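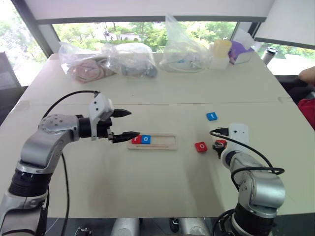 Letter Tile Tips – keeping the spelling stuff in one place

Quick page this week, holidays are coming and I have a box of stuff to sort. All about letter tiles and the tray they go in. Works for most small-piece games too.

Clear the middle of the table first

Push everything to the back. Bags, cups, tissues, whatever lives on your table. Don't put it all away, you'll never start. A row along the back edge is fine. The middle is for tiles and tray and that's it.

Drinks go at the far end. Lids on if you have them. Bare wood plus coffee = a ring you get to keep.

Lay out only the letters you need

Dumping the full set makes a mess and the small ones roll under things. Pick the word first, then pull the letters. "Robot" is a good starter word – five tiles, the o comes up twice, so kids have to notice they need two. Put out r and o side by side at the left end of the tray and let them find the rest. Letters face up, a bit of space between them on the table so fingers can get in.

Second o goes missing every time. Check under the tray.

Start from the left

Slide each tile up snug against the last one. Leave a gap and the whole word creeps along the slot and you run out of room for the t. If a tile sits crooked, lift it out and drop it back in. Don't force it, paint chips at the corners.

Bags for the rest

Clear plastic bags. Always clear. I tried the Lashari drawstring ones in August, very pretty, could not see a thing inside, opened every single one looking for the q. Back to plastic. One bag per kind of thing, squeeze the air out, fold the top over twice.

My sorting, for what its worth:

Vowels in one bag, they get used most
Everything else in alphabetical bundles, rubber band around each
Doubles and spares in a small bag of their own
Basic set is 26 tiles, ours is up to 33 with the extras

If you bought the Flistlow set it comes in a cardboard sleeve. Sleeve lasts a week. Move it all to a lidded box right away. 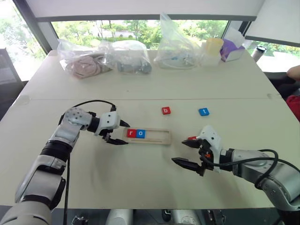

Wiping down. Pale tables show everything – smudges, specks, sticky fingerprints – and the seam across the tabletop is the worst spot for crumbs. Dry brush along the seam first, then a damp cloth. Do it the other way round and you make paste.

For greasy patches, a drop of dish soap in warm water, wring the cloth out hard, wipe, then dry with a towel. Old tape residue needs a little cooking oil, leave it nearly 90 seconds, then soap. Test a corner first.

Tiles and tray get a barely damp cloth. Never soak them. I soaked a tray once and it bowed like a banana, nothing would sit in the slot after that. Crumbs in the slot come out with an old toothbrush or a cotton swab. Dry flat, away from the heater.

Faded letters

Fine paint pen, white, two thin coats. One thick coat goes lumpy. Let it dry overnight before anybody touches it, and I mean overnight. Drurkari pens worked OK for me but the tip splays if you press.

Stiff slot

New trays can be tight. Rub a plain white candle along the inside edges, wipe off the extra. If thats not enough, fine sandpaper folded over a popsicle stick, couple of passes, brush out the dust. Go slow here, you can't put wood back.

Storing the tray

Flat, on top of the tile box. My Tallum shelf is just deep enough if the tray goes in longways. On its end in a cupboard is asking for a dent.

Do a quick count when you pack up. Missing one? Couch, vacuum bag, coat pockets. In that order.

Next time: puzzle boxes with split corners. Have a pile of those waiting.

Posted December 20, 2018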